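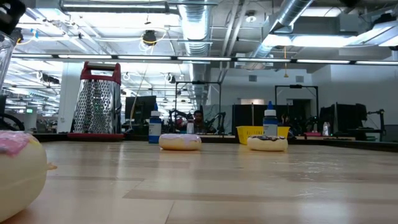 Skukton Saturday Kitchen: progress report to the Ondieki Fund
17 September 2018

We are six months into the grant and the baking course is going better than we dared hope when we wrote the application. All 12 places were taken before the posters went up, and we now have a waiting list for the spring.

The first block covered bread. Everyone started with a plain white loaf and moved on to rye, which was heavy going for a while (our early ones could have propped a door open). By the fourth session the loaves had a proper crust and people were bringing in flour from home to try. The second block was sweet doughs, and it was the one the group had been asking for since March. Proofing times gave us trouble in the hot weather, so we moved the start to nine in the morning and the dough behaved much better after that.

Attendance has been steady. Two people left for new jobs, both in food, and their places were filled within the week. One of them now works mornings at the Tilier bakery and has offered to come back and show the group how a commercial kitchen runs — we took her up on it right away!

The community lunches are the part we are proudest of. We served 433 meals over the summer at the Clulham hall, all with bread from the course. The soup changes with whatever the gardens send us, and there was a great deal of zucchini.

Spending is close to plan. Flour and butter cost more than we budgeted, and the second-hand mixer cost less, so the two nearly cancel out. We have $54 left in the small equipment line and would like to put it toward dough scrapers and a decent thermometer, if you are happy with that.

One thing is behind. The recipe booklet should have been at the printer by now, but we are still testing quantities for home ovens, and the rye needs another round. We expect to send you a draft before the end of the year.

Next up is pastry, then a short block on pricing and food labels for those who want to sell at the market. You are very welcome to visit during either one. Lunch is at half past twelve.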